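Lists > Housing Services > Linen and Laundry

Re: Folding of blue cloths

Members are reminded that cloths are to be folded on a flat, covered surface – a made bed is acceptable – before they are returned to the Rerstead store.

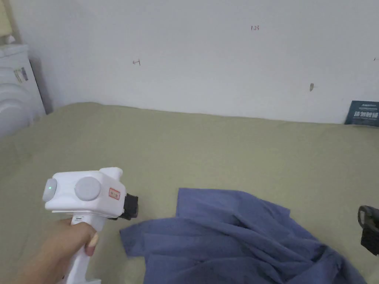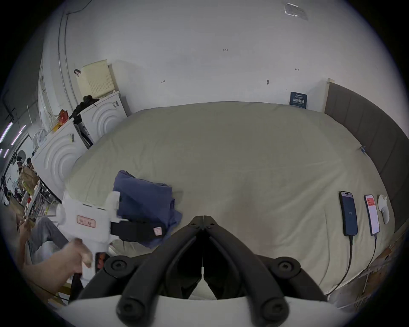
Loline wrote on 27th August:
> Our house at Gasville has no table large enough. May the beds be used,
> and should a crumpled corner be smoothed before the first fold?

The answer to both points is yes. Bundles of eight should be labelled.

Linen and Laundry Desk, Ackroyd

Recent messages
Sheet order for December
Missing pillowcases, Gasville

This site uses cookies. Accept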